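Call for participants: gripper fault trials at Tornby

Posted Sunday, December 23, 2018
By the Niazi trials desk

Niazi is looking for 14 people to help us track down a fault in a two-armed table robot. The work is paid and will be done at our Tornby site, a short walk from Barkdale station.

The fault is easy to state. When the robot is told to let go of something, one of its grippers sometimes stays closed. In May it held on to a sponge for several seconds after the release command, then pulled it off the table when the arm went back to its rest position. No one was hurt. We stopped the program and went back through the logs, which cover 269 runs. The late release shows up in 10 of them. We have changed the wiring and the finger pads since then and the fault has come back twice.
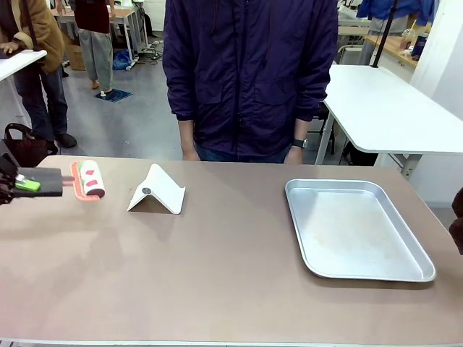

Reading time: 2 minutes

The robot is used for small kitchen and clean-up jobs at a table. Items on the table include toy food, a metal tray, cloths and a cleaning tool on a white folding stand. Participants set out the items before each run, stand back while the arms move, and write down what the gripper did on a paper sheet. An engineer runs the robot. You will not be asked to program or repair anything.

Each session lasts three hours with a break in the middle. We pay $200 a session, and most people will be offered two. Sessions are held on weekdays in our shared workroom, so expect other people to be walking and talking nearby.

You should be 18 or over, able to stand for about 40 minutes at a time, and comfortable reading and writing in English. Colour vision matters for part of the sheet, so please tell us if you have trouble telling red from green. We will find you a different task. Experience with machines is not needed.

Safety rules are short. Hands stay off the tabletop while the arms are powered. Hair is tied back and loose sleeves are rolled or fastened. If a gripper does not open, leave the item where it is and call the engineer. Anyone can stop a run at any time, and a stopped run is paid the same as a finished one.
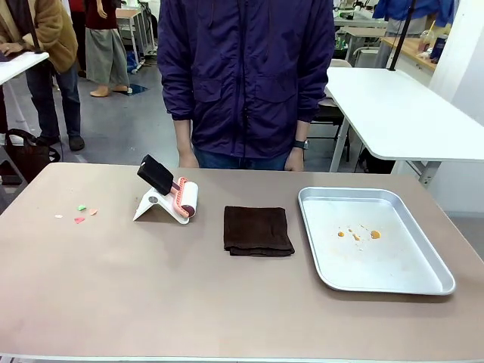 Tray, folded cloth and cleaning tool set out on the table at the workroom.

To apply, write to the trials desk at Niazi, Fetamham Road, Tornby, with your name, a phone number and the weekdays you are free. Please mention any injury to your hands, back or shoulders. We will phone to arrange a half-hour safety talk, also paid, before your first session.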